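**4/29/24 – cuaderno de taller, tarea de tubos en simulación**

Vuelvo a la pregunta que nos tiene entretenidos desde diciembre: ¿puede ya una máquina hacer la faena tonta del banco de trabajo? Divya Thevar dice que sí, que repartir tubos de un rack a otro es como guardar los cubiertos en el cajón. Yo digo que a mí todavía se me caen los cubiertos, así que ya veremos.

Dejé la escena de Tolska tal cual: mesa gris, tapete azul, rack SAMPLES a la derecha y los cuatro bloques numerados en fila. La política es la de Clado, entrenada con 2.914 demostraciones (Divya quería recortarlas a 2.000 y me resistí). Pego unas capturas:

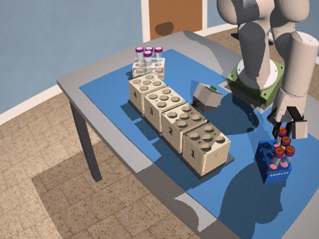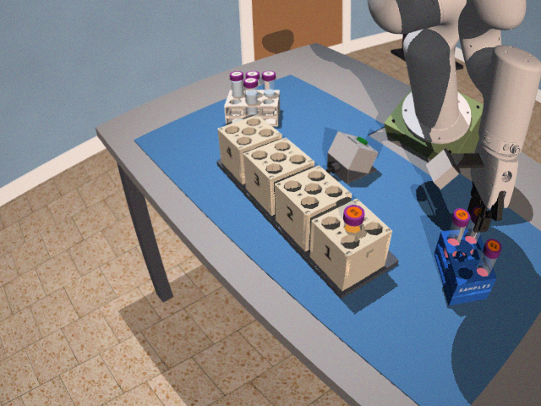
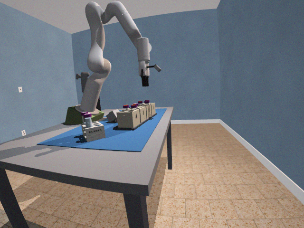
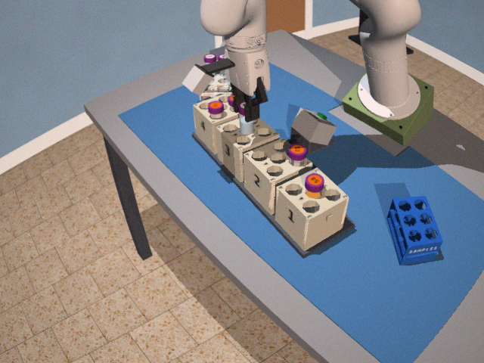 *Tarea de tubos en simulación: el brazo y los cuatro bloques en fila.*

Lo que más me gusta es el agarre por la tapa en el rack azul, con el vecino ahí pegado – yo con guantes lo hago peor, lo juro. Lo que menos, la colocación en el bloque 3: el brazo le hace sombra justo encima y no me fío nada de lo que vea ahí la cámara de muñeca. Quiero repetirlo moviendo la luz, a ver si cambia algo.

Ah, y el rack BLANKS sigue sin tocarse en el guion. Hay que decidir si lo metemos ya o esperamos a tener la primera parte estable. Yo esperaría; Divya, cómo no, lo metería mañana.

¿Y las tareas de casa? Pues con un lavavajillas no me atrevo todavía, ahí cada plato es de su padre y de su madre. Aquí todo tiene su hueco y su número, y eso ayuda muchísimo.

Pendiente:

- lanzar 1.000 episodios con la luz cambiada
- mirar por qué el registro de Gashaw solo guardó 992 la última vez
- pedirle a Divya los pesos nuevos antes de tocar nada más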